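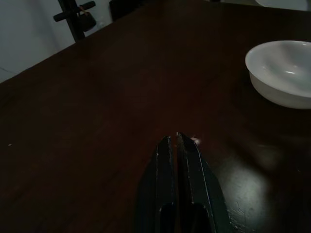
We have now recorded 200 examples of one small job: take a thing from the table, put it in the white bowl. I want to write down what I learned, because when I started I searched for such notes and found mostly papers about the model and very little about the afternoons before the model. Thread, a bit long.

Who we are: two people in a rented room, me (Hằng Ông) and my colleague Ruddock. I guide the arm by hand, he looks after the computer and the disks. We call the project Drukby, after a village in a story his mother told him. It has no deeper meaning.

The first 50 examples I would throw away if I could. I was too careful. I moved the arm very slowly, stopped above each object, corrected, stopped again. A model trained on this learns to hesitate. It hung over the table like a person who has forgotten why he came into the kitchen.

So rule one for me: practise until you are bored, and only then press record. I do 8 dry runs each morning now and delete them all.

The camera sits at the wrist, so it sees the table the way the fingers see it. I like this view very much. But the bowl is often only half inside the picture, or at the side, and the model must still know where to go. In our early set the bowl was always complete and nicely in view at the start. When it was not, the arm went the wrong way.

Now I begin many recordings with the bowl partly out of view on purpose. Left side, right side, near, far. It is dull to arrange and I keep a paper list so that I do not repeat my favourite places. (I have favourite places. Everybody who collects has them, look at your own data.)

A dark glossy table is a difficult friend. The lamp makes a pale patch on the wood, and this patch moves when the wrist moves. Ruddock wanted to cover the table with a cloth. I said no, the people who will use this at Zostmont have shiny tables also. We argued for one tea and kept the table.

What we did change: we record at different hours. Morning, after lunch, and at six in the evening when the room is dim. The evening ones look ugly and black fingers over dark wood are hard to see even for me. I would not remove them. With the evening set included, the arm stopped being afraid of clouds.

Small dirt. A crumb, a bit of paper, a pale speck near the fingertips. I used to wipe the table before every recording. Then we tested on a table that was not wiped, and the arm went down very seriously to pick up a speck. Since then I wipe less, and I write "specks" in the notes field.

About the fingers. They are scuffed along the edges and I was asked by someone at Erkow whether we should put new ones on before the big collection. My answer is to change them only between sets, never inside one, and to write down the date. New fingers slip differently. Your hand learns it in a few minutes and you do not even notice, but the recordings change.

Same with the background. We leave the ordinary things where they are: the stand at the back with something hanging from it, the dark shape behind the table. If I cleaned all this away, the model would know only a clean room. From time to time I move the stand a little.

Failed tries: keep them, but in their own folder. For a long time I mixed them with the good ones because I was ashamed to count them. A missed grasp followed by a calm second try is useful for us. A missed grasp followed by me saying a bad word and pulling the arm home is not so useful.

Notes field, please use it. Mine says which hour, which lamp, who was guiding, and one free line. The free line is the one I read most often afterwards. "Tired, pressed too hard" explained a whole strange group of recordings to us in August.

And stop when the hand is tired. I take a pause after 2 hours even when it goes well - especially when it goes well, because then I become quick and proud and the bowl gets pushed.

Next we add a second person as guide, so that the model does not copy only my habits. Ruddock has volunteered. He closes the fingers much too early, I watched him yesterday, and I am told I may not correct him. If you collect with several guides, please write to me how you divide the sessions between them.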